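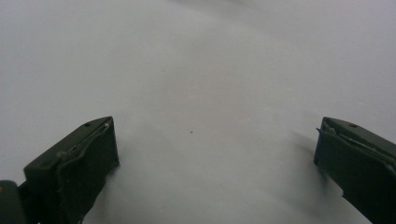 A white surface with a single dark speck, left of centre.

Household white

Household white is the general name for the range of very pale colours used on walls, ceilings, doors, crockery, bed linen, kitchen goods and packaging. It is the most widely used colour in the home and the one over which households argue longest. The term covers true white, which is rare indoors, and a large family of near-whites that pass for it until something whiter is put beside them.

In everyday speech the word is used loosely. A white shirt, a white loaf and a white cat may have very little in common. The paint trade, the laundry trade and the makers of bathroom fittings each have their own idea of what white is, and have shown no great wish to compare notes.

Definition

A surface looks white when it sends back nearly all the light that falls on it, in fairly even shares across the visible colours, and scatters it in many directions. A mirror also sends back nearly all the light that reaches it, but keeps it in order, and so looks like whatever is in front of it. Snow, salt, flour and milk are white because they are full of small particles or crystals that scatter light. None of them contains any white as such.

The eye is forgiving about all this. It takes the palest large thing in view to be white and judges the rest by it. For this reason a ceiling may be thought white for years, up to the afternoon when one corner of it is repainted.

History

The oldest household white is limewash, made from burnt limestone slaked in water. It was cheap, it killed a certain amount of what lived in walls, and it came off on the clothes of anyone who leaned against it. In the port of Gravent, houses were limewashed every spring under a local by-law known as the Jusimik, which set out how high the wash should go and said nothing at all about the back of the house. The backs of the older houses in Gravent are brown.

Lead white gave a thicker, warmer finish and was used for centuries on woodwork. It was also poisonous, a fact that was known for a good deal longer than it was acted upon. Zinc white came next and was safer, though thinner and inclined to crack. Titanium white, which hides a darker colour better than either, took over in the twentieth century and is still found in most white paint, as well as in a good many toothpastes.

White enamel reached the kitchen by a separate road. The Emalar works, which made basins and bread bins, sold its goods on the claim that dirt would show on them. This was offered as a point in their favour. Buyers agreed, and for two generations the kitchen was filled with objects that had to be wiped.

White in packaging

Food packers took to white later than might be expected. Brown paper and bare tin were cheaper, and shoppers were used to them. The change came with the spread of chilled goods, for which white was taken to mean cold, clean and recently thought about. Blue was added to white on the same grounds, and the pairing has since settled on milk, yoghurt, mineral water, salt and washing powder, which may be told apart by picking them up.

White board also takes print well. Large lettering in one strong colour can be read from the far side of a shop, which is about as far as most packaging is asked to work.
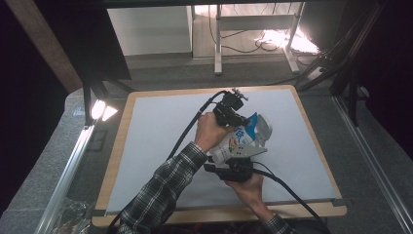
Naming of shades

Paint firms name their whites, and the names have drifted steadily away from colour. Early lists kept to plain terms such as stone, ivory, milk and bone. Later ones took in weather, cloth, baked goods and parts of the coast. The firm of Wong, whose card is often used as a yardstick in the trade, lists 64 whites, of which 20 are named after kinds of mist. The card is printed on white card, a shade that does not appear on it.

Studies of how well shoppers can tell such shades apart have given poor results for the shoppers. Most people can separate two near-whites laid edge to edge, and few can do so when one of them has been left in another room. This has had no effect on the number of shades sold. It has been argued, chiefly by painters who are paid by the day, that the choice of white is best made slowly.

Light and shade

White shows its surroundings more readily than any other colour. A white wall facing a lawn is green for part of the summer, and one facing a brick house is pink in the evening. Bends and folds are shown up too, which plasterers regret. On a pale sheet, a shallow diagonal crease needs no hard shadow to give itself away, as a slight shift in the light grey will do it.

Window direction is the usual cause of disputes. Light from the north is cool and makes a neutral white look faintly blue, while afternoon light from the west makes the same paint look like custard. Decorating guides suggest looking at a sample at several times of day. Many households look at it once, at night, under the kitchen bulb.

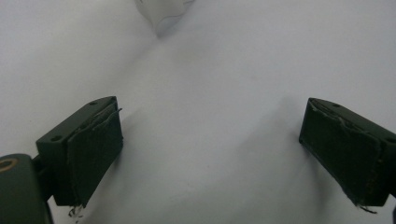

Yellowing is the best-known fault of household white and the hardest to pin on anyone. Oil-based gloss turns yellow in the dark, so that the inside of a cupboard door ages faster than the outside. Linen yellows in drawers, and paper yellows nearly everywhere. The quickest test is to set something newer and whiter against the suspect surface. A small scrap of folded white paper or plastic will serve, and may look slightly brighter than the sheet it lies on, with a faint grey shadow along its lower edge. The test should be used with care in rented rooms, as it has never yet been known to cheer anybody up.

Laundry blue, a small amount of blue colouring added to the rinse, was the standard remedy for yellowed cloth. It works by cancelling the yellow, leaving the cloth a little darker than before and a good deal whiter to look at. Modern powders do the same job with brighteners that glow faintly blue in daylight, and which account for the look of white shirts under the lamps in dance halls.

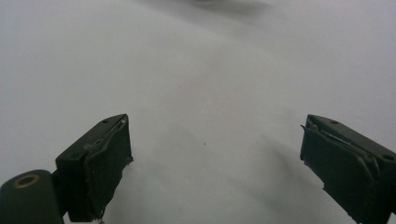
Pale grey-white, a little bluish at the sides and warmer in the middle.

Care and cleaning

White surfaces are cleaned more often than dark ones, though they are no dirtier. The habit is sound as far as it goes. Mild soap and warm water will deal with most marks on gloss paint and enamel. Matt wall paint should be dabbed, as rubbing leaves a shiny patch that catches the light and is harder to live with than the mark was.

Touching up is seldom a success. Paint from the same tin, put on 2 years later, will dry to a different shade from the wall, the wall having moved on in the meantime. The Wong card carries a warning to this effect on the back, in pale grey.

See also

Cream (colour)
Grey
Limewash
Magnolia (paint)
Net curtain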